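What I learned spending other people's money on robots

By Éabha Mulligan
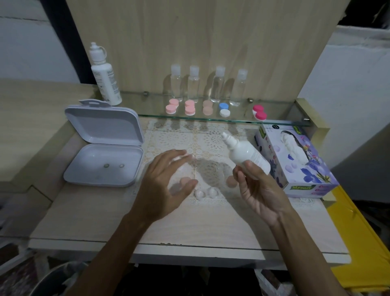

Contact lens care at the vanity table: small caps, a squeeze bottle and a lot of lace.

I have a terrible habit of asking for the price before I ask what a thing does. So when Coltton, who look after supported flats in and around Ikent, let me sit in on their equipment planning this winter, I went straight to the back page of the spreadsheet. The number there was 42 thousand pounds, and it had been crossed out. Twice!

Sunita Katiyar, who holds the budget, laughed when she saw me looking. The first version bought one arm and nothing else (no spare grippers, no training days, no service cover). The second bought all of that and left her with no arm. I've planned kitchens like this.

What I liked was where they'd begun again. They'd made a list of fiddly bathroom and bedroom jobs, the sort you do half asleep, and lens care was near the top. Think about it for a minute. You've got a squeeze bottle in one hand, a case standing open, and caps so small they could vanish into a doily. Any machine that wants to help has to cope with clear bottles on a glass shelf as well, and see-through things are a proper headache for cameras. Beryl Horrocks, who has worn lenses for longer than I've been alive, told the sales rep from Ogunleye all this in November and he wrote every word down.

His quote came back with three options. The cheapest was a lease, with fingertips charged separately (ask about fingertips, please, they wear out like brake pads). The middle one included eight days of setup on site. The dearest had a second camera and a warranty that Vusumuzi Cele, their technician, read aloud to us in a very flat voice until we got to the bit about liquids. Spills weren't covered. For a bathroom robot!

So they're leasing, for nearly two years, with a break clause and a line in the budget marked "wet". Sunita has put the Feltport flats down for the first trial and kept some money back for furniture, as a couple of the tables are too small to share with an arm. I asked Vusumuzi what he'd buy if it were his own cash. A better gripper and a cheaper arm, he said, and then he went off to measure a shelf.

More in Features
Birsen Duman on fixing the lift that fixed her career
Lease or buy? Our readers' worst contracts
The Feltport bakery with a robot on nights
Small flats, big machines: a measuring guide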